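Washing and keeping gym towels

Updated 1/7/20

Small towels get used hard and washed badly. Most of the ones handed in as worn out still have plenty of life left, but they smell, they feel like cardboard, or they have stopped soaking anything up. All three problems usually come from too much detergent and too much softener.

Before the first wash

New towels come with a finish on them that makes them look good on the shelf and repels water. Wash them once before use, on their own, with half the normal detergent and no softener. Dark colors should go separately for the first few washes. Purple and navy are the worst for bleeding. Roxana Cârstea lost a full load of white face cloths to one new plum hand towel, and no amount of rewashing brought them back.

The regular wash

Shake each towel out before it goes in the machine. Fill the drum no more than three-quarters full, pressed down lightly with your hand. Use the detergent amount on the label for a small load, even when the load is medium. Cotton terry can take 140 degrees, but check the care label if there is a colored border or any stretch in the fabric. Microfiber goes in a load of its own, warm, never with cotton – it picks up lint and holds it.

Skip the softener every time. It coats the loops and the towel stops absorbing.
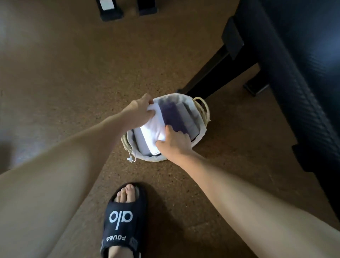 Folding depends on where the towels are kept. For a closet shelf, fold in thirds lengthwise and then in half, with the fold facing out. For a basket or a drawer, fold smaller and stand the pieces on edge, the way the white, purple and gray ones are arranged in the little wicker basket. You can pull one out without tipping over a pile, and the color you want is easy to find. If the basket has a fabric liner, check whether it comes out. Take it out once a month and wash it with the whites. Wicker itself should only be wiped with a damp cloth and left to dry in moving air. Do not put it in direct sun, where it turns brittle.

Never fold a towel that feels even slightly cool to the touch. Cool means damp. Give it another 10 minutes in the dryer or leave it over a rail until evening.

Getting rid of a sour smell

1. Run the towels through a hot wash with one cup of white vinegar and no detergent.
2. Run them again with half a cup of baking soda, also without detergent.
3. Dry them completely, on a line outdoors if you have one.

Do not put the vinegar and the baking soda in together. They cancel each other out. Do not use vinegar in the same load as bleach under any circumstances.

If the smell comes back within a week, look at the machine. Pull back the rubber door seal and wipe the fold behind it, then run an empty hot cycle. Leave the door open between loads. Hemant Shakya cleared up a problem we had blamed on the towels all winter by cleaning out the drain filter.
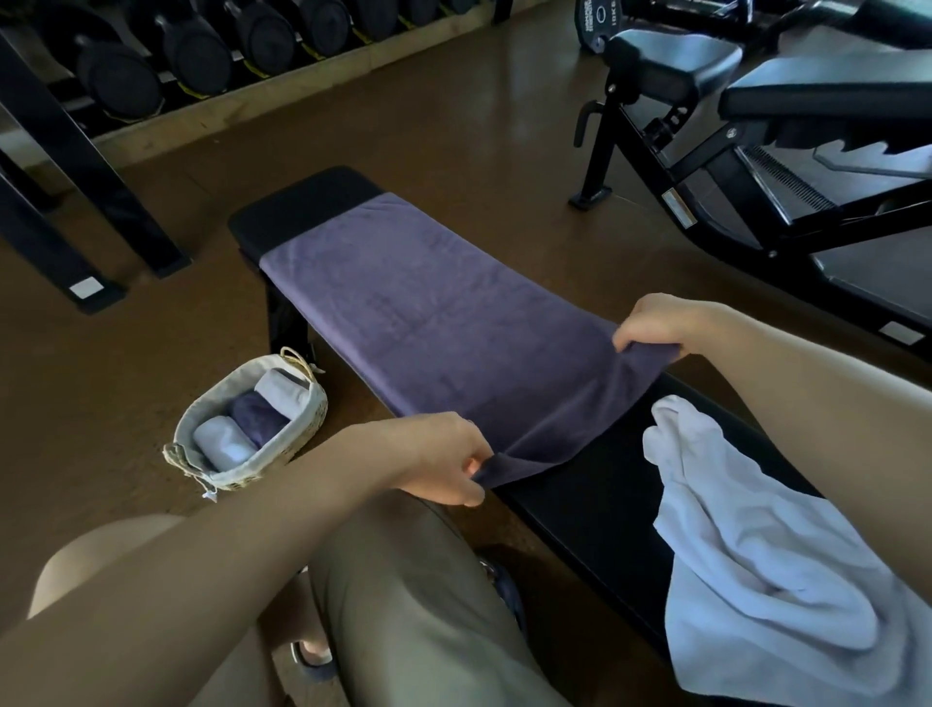
Dollodham Fitness Club – Housekeeping and Laundry

Spread a towel lengthwise when you cover a bench, and smooth it flat so there is no ridge under your back. A hand towel is too short for this. Keep a darker bath-size one for benches and the pale ones for your face, and you will not mix them up.

Vinyl pads should be wiped after use even when a towel was down. A cloth with warm water and a drop of dish soap is enough. Follow with a plain damp cloth, then a dry one. Bleach and alcohol dry out vinyl over time and it starts to crack at the seams. A split can be held with vinyl repair tape until the pad is recovered, provided the surface is clean and dry when the tape goes on.

On the way home

A used towel should not spend the night in a closed bag. Hang it as soon as you get in, even if you plan to wash it in the morning. Carry a mesh bag or leave the zipper open. An old cotton pillowcase does the job too, and it can go straight into the wash with the towel inside.

When to retire one

Thin patches, frayed hems and loops that pull out in lines mean it is finished. Snip single pulled loops level with scissors and keep going. Retired towels cut down well for shoe cleaning and for wiping bike chains. Heike Brandes takes clean ones for the rag box by the workshop door, any color, no microfiber please.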